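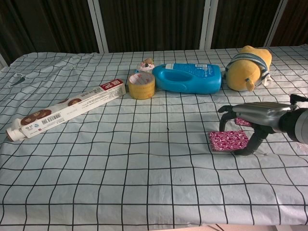 29 de mayo de 2018
Por Nabil Sleiman

La jornada de puertas abiertas del taller de Tanwood se hizo este año en la sala de la planta baja, la 108, porque la nave grande sigue en obras hasta septiembre. Vinieron vecinos, alumnos de dos institutos y gente de otras empresas del polígono. El libro de visitas se cerró con 708 firmas, contando las de los que entraron por la mañana y volvieron por la tarde con la familia.

Casi todo el mundo preguntó lo mismo al llegar: por qué no había coches, ni soldadura, ni cintas transportadoras. El taller de Tanwood se dedica a la manipulación de objetos domésticos, y el trabajo diario se hace con cosas que cualquiera tiene en casa. Una caja de galletas, un rollo de cinta de embalar, una botella de plástico, un peluche. Cada una plantea un problema distinto de agarre, y en eso se centraron las explicaciones.

LA MESA DE DEMOSTRACIÓN

El brazo trabajó por la derecha de la mesa, con la pinza de dos dedos negros. El turno de la almohadilla rosa fue el que más comentarios tuvo: es plana, queda a ras del mantel y deja muy poco sitio por donde meter los dedos. Un error de pocos milímetros en la altura y la pinza aprieta tela o cierra en el aire.

El peluche amarillo con bufanda de rayas fue el favorito de los niños. Para el equipo es un objeto agradecido por un lado – admite que se le apriete de más – e incómodo por otro, porque cambia de forma en cuanto se toca y la bufanda se engancha donde no debe.

La botella azul se coloca tumbada. Tiene el hueco del asa en el centro del cuerpo, y varios visitantes propusieron cogerla por ahí. Se puede hacer, aunque en el taller prefieren agarrarla por el cuerpo y dejar el asa para ejercicios posteriores.

La caja de galletas es larga y estrecha, y según se coja por el centro o por un extremo el comportamiento es muy diferente. Ulik, el programa que calcula los puntos de agarre, suele elegir el centro. Un alumno preguntó si sabía que dentro había galletas. No lo sabe ni lo necesita.

El rollo de cinta, de canto, es el clásico del que se habla en todas las visitas. Si el dedo lo roza antes de tiempo, puede salir rodando.

LAS CHARLAS

Hubo dos, de media hora cada una. La primera la dio la ingeniera Steinarsdóttir, responsable de las pinzas, que explicó el desgaste de los dedos y cada cuánto conviene cambiarlos. Pidió que no se juzgue un robot por la velocidad y contestó a bastantes preguntas sobre precios, sin dar ninguno.

La segunda trató de Binis, el cuaderno de prácticas que el taller presta a los institutos. Incluye ejercicios para hacer en clase sin robot, con unas pinzas de cocina y los ojos tapados. Quedan ejemplares; los centros interesados pueden pedirlos en recepción.

La próxima visita se anunciará cuando terminen las obras. Los grupos escolares tendrán que reservar con antelación, ya que en la 108 se formó cola en el pasillo durante buena parte de la tarde.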